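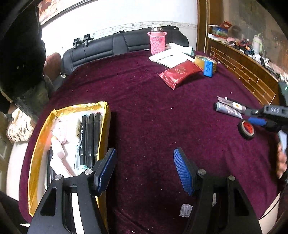

Shopkeepers in Clumau say the desk drawer is losing out to the box. At Quezada, a stationery store with 118 kinds of pen on the wall, customers now ask for empty cartons as often as notebooks. Most go home and get reinforced with packing tape, the shiny yellow-brown sort, which creases at the corners but holds. Black markers lie side by side along one wall, darker slender things go down the other, and the small odds and ends fill the middle. A velvety burgundy cloth underneath saves the tabletop - though it shows every speck of lint.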